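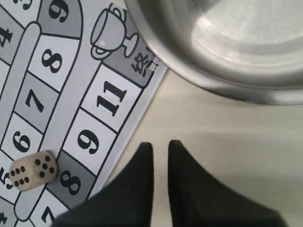
Paper race games are back on the tables at Steditz

The long tables in the reading room at Steditz have been covered in paper board games all week, and very cheerful it has been too. The games are the simple printed sort that many of us will remember from rainy afternoons at a grandparent's house: a path of numbered squares that winds its way across the sheet, a die to throw, and a good deal of groaning when somebody else gets there before you.

They come from Fakir, the small print workshop on the top floor at Stastex, which has been running off sheets in black, white and grey since January. Black ink keeps the cost down, and it also means that anybody who fancies it can take a set of pencils and colour in a board before playing on it (or halfway through, as one family did, which held things up rather but made for a lovely finish). The workshop has printed 2,000 sheets so far, and 1,116 of them have already gone home with players, so it is fair to say they have found their public.

One of the favourites is a race with a trophy cup drawn up by the last square. The square itself is marked with the character 終, meaning "end", and that has set off plenty of friendly talk among the grown-ups, several of whom have gone away and practised writing it. The numbers are big, bold and easy to read from across a table, a real kindness to those of us who have left our glasses in the car again.

Younger children have taken to it at once. Counting along the squares out loud seems to come naturally once there is a cup to be won, and the older ones have been making up house rules as they go. The most popular of these says that if you land on a square where another player is already sitting, you both have to swap places with whoever is last. It makes for very long games, so do allow yourself plenty of time and perhaps bring a sandwich.

The reading room is run by Drerolero, the neighbourhood play library, which lent out 897 games and puzzles last year and would dearly love to pass that number this time. Members may borrow up to 2 paper boards at once and there is no need to bring them back if they get a bit creased or jammy, although a clean one is always welcome on the shelf for the next family.

A longer afternoon of play will be held on 13th August, with all the tables out and the tea urn on. Entry is free, and children under eight should come with an adult. Spare dice are always wanted, so if you have any lying at the back of a drawer, please drop them into the tin by the door when you come in.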